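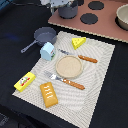 Why Does Cheese Have Holes?

Have you ever held a slice of Swiss cheese up to your eye and looked at your sister through it? Lots of people have, and plenty of them were grown-ups! Cheese makers have a lovely name for those holes. They call them eyes, and a cheese that has none at all is called blind.

Cheese begins as milk, and the cheese maker stirs in some tiny helpers called bacteria. (Some bacteria make us sick, but these are the friendly kind.) Then the milk is thickened, cut up, pressed into a big wheel and put away somewhere quiet to rest.

Now, while the wheel is resting, the bacteria are eating, and as they eat they let out a gas – the same gas that makes soda fizzy. The gas can't get out through the thick cheese, so it gathers in little pockets, and the pockets grow into round bubbles.

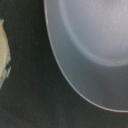 Bubbles like to be round, because the gas inside pushes the same amount in every direction. You can find curves like that all over your kitchen, and the edge of a plate is a good one to follow with your finger. When the cheese is finally cut, the knife goes right through the bubbles, and there are your holes!

Not every cheese gets them, of course. Cheddar usually has none, and cream cheese is too soft and too young.
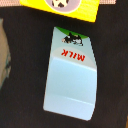

Hermine Nägeli says that in the village of Leitner, where she learned to make cheese, they tapped each wheel with a little hammer and listened, and after 4 years she could hear whether the eyes were growing nicely inside.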